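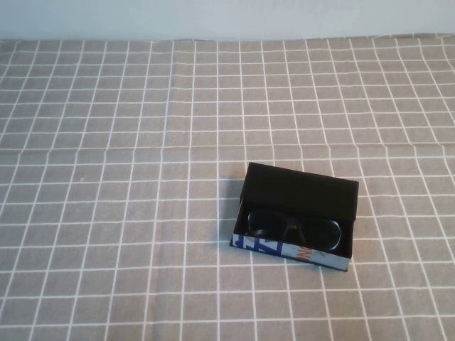
Ermira Hodžić had read every poem Nanami Murakami ever put between covers, most of them aloud, some of them to a bus shelter, and now she was standing in a library hallway in Plondeck holding a jug of water for her. An actual jug! For the actual poet!

"You're the person introducing me?" said Nanami Murakami, who was shorter than her author photo and wearing hiking boots.

"I'm the person introducing you," said Ermira, and spilled a little.

The Plondeck Book Festival took up the library, the old curling rink and the back half of Spahić Bakery, and it was the best weekend of the year. People drove in from Kosham with folding chairs in the trunk. The bakery did a walnut roll that sold out before the first reading. Children's authors got the rink because of the noise, and poets got the library because of the carpet. This year the keynote was a poet, which had never happened before, and so the keynote had been moved to the rink as well, with all 500 seats set out in rows and a microphone that hummed in B flat.

Ermira had written her introduction in November. She'd written it again at Christmas. The version in her coat pocket was dated 29/01/2018 across the top in green ink, and it was four pages long, and she loved every line of it. It had the prizes in it. It had the year in the lighthouse. It had a bit comparing the second book to a thaw, which she had read to her sister over the phone, and her sister had said, "That's lovely, is there much more?"

"How long do I get?" Nanami asked.

"Forty minutes. Then questions."

"And how long do you get?"

Ermira looked at the jug. "Two minutes," she said.

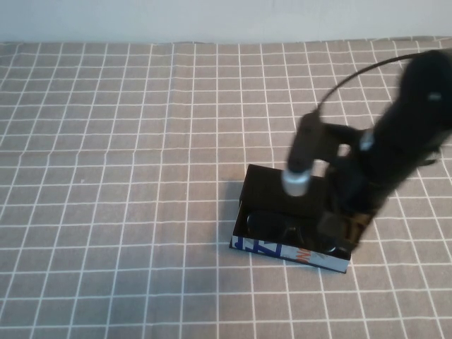 Part Two: The Rink

The rink was nearly full. The mayor of Kosham was there in a very good scarf. The high school had sent its whole creative writing class, and they'd taken the front row and were passing a bag of walnut roll ends back and forth. Somebody's dog, a grey thing named Alo, lay across the aisle and had to be stepped over, and everybody stepped over him quite happily.

Ermira climbed up to the lectern and unfolded her four pages. The microphone hummed. She looked down at the thaw, and the lighthouse, and the prizes in their proper order, and she thought about being nineteen and working nights at the laundry, with a library copy of *Salt Almanac* propped against the folding machine. She'd renewed it so often that the librarian finally stamped it WITHDRAWN and let her keep it.

She put the pages back in her pocket.

"I was going to tell you what she's won," she said. "But I'd like to say one of the poems instead, if that's all right. It's short. It's the one about the ferry."

She said it. She had never said it to more than a bus shelter, and her voice went up at the wrong place in the third line, and she kept going. In the front row a boy stopped chewing. When she got to the part where the gulls come back, she heard another voice, quieter, a half step behind her, and it was Nanami Murakami at the side of the stage in her hiking boots, saying it too.

They finished together, more or less. Alo thumped his tail on the boards.

"Well," said Nanami, coming to the microphone. "Now I've got to find something else to open with." And the whole rink laughed, and she flipped through her book, licking her thumb, looking as pleased as anyone in the place.

She read for an hour. She read the lighthouse poems and the ones about her father's truck, and a brand new one off the back of an envelope, which she stopped in the middle of to change a word with a borrowed pencil. Ermira sat on the steps with the jug between her feet and forgot to fill the glass.

Then the lights came up and a girl in the front row had her hand in the air before anyone had asked for hands.
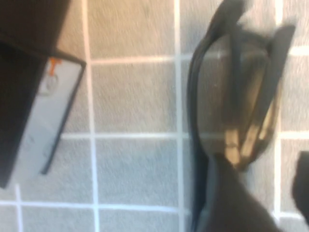

"How do you know when a poem is finished?"

"When I can say it to someone without wanting to stop and fix it," said Nanami. "That one on the envelope has a way to go."

The girl wrote this down. Hands were going up all over the rink now, and Ermira grabbed the second microphone and ran for the back row, over the dog, coat flapping, four pages of green ink sliding out of her pocket and onto the floor behind her.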